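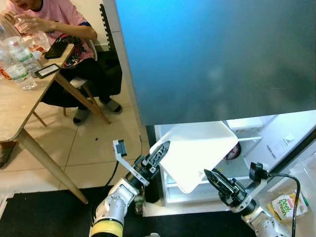 # Does the Lasham checklist mean anything once you leave the cage?

**tiltrotor_meg** (original poster), 08/02/2020

Our site is being asked to sign up to the Lasham good practice sheet for two-arm work in kitchens and living areas. It's 41 items long. I've read it twice and I can't work out who it's for.

Have a look at the fridge job up top. Two arms, one tray, fridge door wide open, and a bloke or a woman sitting on a chair on the other side of it with a bottle in both hands. Going by Lasham, that setup ticks "task area defined" because there's a mat on the floor. A mat! The sheet never says what the mat is meant to do, who has to stay off it, or what happens when the door swings out past it.

I'm not against rules. I'd like somebody to show me one on this sheet that changes what a person does on the day.

---

**kelpie_controls**

Item 6 does. "No seated persons within reach of either arm at full extension." Pretty plain.

---

**tiltrotor_meg**

> No seated persons within reach of either arm at full extension

Plain until you try to apply it. Full extension of the bare arm, or the arm plus gripper, or the arm plus gripper plus whatever it's holding? We put this to Clasari when they came to sell us the audit and got three answers from two people.

Could you tell me from that picture if the chair is in or out? I couldn't.

---

**Rafferty Halvorsen**

I sat in on some of the early drafting for Lasham, so take this with the usual grain of salt.

It was always meant to be arm plus gripper plus load. The wording got trimmed because a few of the members thought "load" would scare off small sites. I argued against it and lost. The May revision is supposed to put it back.

I'd also say the mat item is being read unfairly. It was written to get people to mark *something*, on the theory that a marked floor starts a conversation. Most places we visited had no marking at all.

---

**oldmate_hydraulics**

"Starts a conversation" is what you say about a coffee table book, Raff. If it's a safety line, say so and say who can cross it. If it isn't, take it off the sheet.

My gripe is cables. There's a thin black one running over the tiles toward the table in that shot, and another looped off the right-hand arm. Trip hazard on one, snag hazard on the other, right where you've got a drawer and a carton of juice to catch on. Lasham gives cables half a sentence: "kept tidy where practical". Every cable I've ever tripped on was tidy where practical.

---

**Lâm Hoàng**

I run the bimanual work at a small shop using the Huvton procedure, and I disagree with a fair bit of this thread.

You're all treating the fridge task like a press line. The arms in our kitchen are slow and force limited, and the operator has a stop within reach. A cable on the floor matters, yes, tape it down. But if we wrote the rules oldmate wants, no one could sit in the room, and then we'd be testing in a room no one will ever live in. People sit at tables and drink water while the fridge is open. That's the whole point of a home.

What I'd like in the sheet is the handover of a shared load. Look at the tray. It's tipped well over and held between two sets of serrated fingers. What is each arm allowed to do if the other lets go? Lasham says nothing. Huvton has a page on it:

1. Decide before the run which arm holds and which arm follows.
2. If the following arm loses contact, the holding arm stops where it is. It doesn't try to recover.
3. Nobody reaches in until both arms are stopped and the operator has said so out loud.
4. Anything glass comes out of the compartment first.

---

**kelpie_controls**

Number 2 is wrong, or at least it's wrong for trays. If the holding arm stops dead with the thing on a slant, you've now got a slanted tray hanging off one corner. I'd want it lowered onto the nearest shelf.

---

**Lâm Hoàng**

We tried lowering. The trouble is the arm has to know where the shelf is, and the moment the tray slips that's exactly what it's least sure of. A dropped tray on our floor is a mop job. An arm driving down into a shelf it has misjudged is a broken fridge and a bigger shove than you planned.

Happy to be shown otherwise, but show me runs.

---

**tiltrotor_meg**

How many runs have you got behind number 2? Asking because Clasari quoted me "over 1,000 incident-free cycles" and when I pushed, it was pick and place on a bench with one arm.

---

**Lâm Hoàng**

Fewer than that, and I wouldn't call them incident-free. We log every slip. I'd trust a log with slips in it over one without.

---

**oldmate_hydraulics**

OK, that I'll pay. Still not sold on "slow and force limited" as a reason to relax. Slow compared to what? And those finger tips aren't exactly padded. Limited force through a jagged edge is a different thing from limited force through a flat pad, and I've yet to see a sheet that asks you to measure it with the fingers you're really using.

---

**Rafferty Halvorsen**

Fair point and not in the May draft. The Sjöberg guide asks for contact checks with the end tooling fitted, and to repeat them when the tooling is swapped. I could put that forward as wording if Meg or Lâm will back it in writing.

---

**tiltrotor_meg**

I'll back that one. I'll also back "load" going back into item 6, and Lâm's number 3 as it stands.

I won't sign the rest. Told my manager this arvo that we'd hold off until the revision is out, and she wants to know what we do in the meantime. So: cables taped, chairs moved back past the arm, gripper *and* tray, and a stop drill before the first run. One page, our own. If Clasari want to audit that they can read it in the car park.

---

**kelpie_controls**

Post the page when it's done? I still reckon you lower the tray.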